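About Uten

Software for manipulation: perception, grasp planning and control 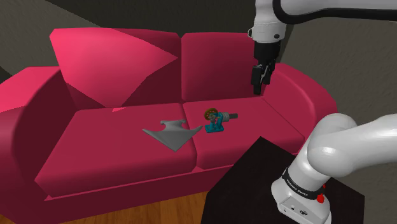 Uten writes the software that sits between a camera image and a joint command. We do not build arms or grippers. Our customers already have those, and what they lack is a planner that can deal with an object it has not been set up for, on a surface that was never meant to be a work cell. Most of our development runs in simulation, where a sofa is as valid a support surface as a conveyor. The two items on the seat cushions are a typical pair for the planner: a flat grey arrowhead-like part whose right tip reaches across the gap between the cushions, and close beside it a small mechanism on a teal base plate. Segmentation has to keep them apart with very little space between them, and the hard-edged light on the upholstery must not be read as an object boundary. The approach path for the gripper then has to clear the backrest and the right armrest.

What we make

Pillton is our perception module. It takes depth and colour input and returns object masks, a support surface estimate and a confidence value per mask. It holds no object library. Where confidence is low it says so, and the planner downstream can ask for another view.

Mansour is the grasp and motion planner. It samples candidate grasps, discards those the arm cannot reach, and orders the rest by clearance and expected stability. Joint limits, self-collision and the mounting surface are checked in the same pass. Mansour runs as a separate process with a documented message interface, so it can be used with another supplier's perception stack. Several customers do this.

Gidum is the scene generator and test runner. It places objects on furniture, floors and shelving, varies lighting and surface colour, and replays a planner build against the result. The regression set stands at 1,670 scenes. A subset of 448 is run on every merge, and the full set runs overnight. A build that loses ground on any scene class is held until someone has read the logs.

How we work

The company was started by Neville Furnival and Joanne Bickerstaff, who had both spent long enough writing one-off pick routines to want a general tool. There are now 22 of us in one office. Joanne leads the planning group. Perception is led by Tracey Wragg, and Pauline Fairclough looks after Gidum and the build system. Neville deals with contracts and still reviews changes to the collision checker.

Simulation results are reported as simulation results. Before a release goes out it is also put through 600 grasps on hardware, and both sets of figures appear in the release notes, failures included. Contact on soft surfaces is the weakest part of our model at present - cushions in Gidum are treated as rigid bodies with a friction term - and we say this to customers who plan to work on bedding or upholstery. A deformable contact model is in development.

Releases and support

We make two main releases a year, the first of them in March. Interfaces are kept stable between main releases. Each version is supported until two further versions have been issued.

Support questions go to the engineer who wrote the component in question. Lacey Bloxham handles first contact, evaluation licences and requests for the interface documents. If you are asking about a new application, please send her the arm and gripper model, the camera type and a short description of the objects and surfaces involved. A CAD file is useful but not required.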